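4. Checking the fingers in the simulator

Do this before the Camano gripper is run on the real arm, and again after any change to the finger pads.

1. Start the Trisar simulator and load the kitchen cell.
2. Switch the view to the wrist camera.
3. Set the grip width to fully open and wait 10 seconds for the model to settle.
4. Set the grip force to 40 percent. Leave the speed at its default.

Note: If the view stays grey after step 2, close the cell and load it again. Saved views from before May need to be redone by hand.

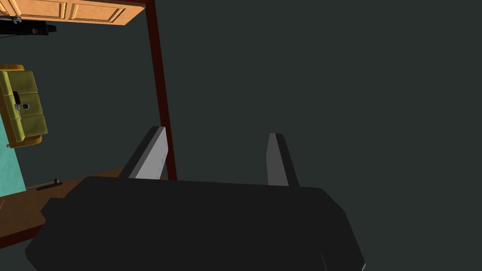 Finger alignment is checked with the gripper open and nothing between the fingers. Turn the wrist until you have a plain background to work against. The dark wall to the right of the maroon post is a good choice, as the light grey inner face of the left finger stands out well against it. Keep the cabinet and countertop off to the left -- their edges make it harder to judge a small lean.

5. Close the fingers in steps of 2 mm and stop at each one. Both should move by the same amount.
6. If one finger lags, open the joint settings, re-enter the finger offset and repeat from step 3.
7. Save the offset under the cell name.

Caution: Do not copy the offset to the real gripper while the arm is powered. Press the stop button first and wait for the light on the controller to go out.

If the fingers still close unevenly after two tries, send the log to Nusrat Jayawardena before changing anything else.

Last revised March 12, 2018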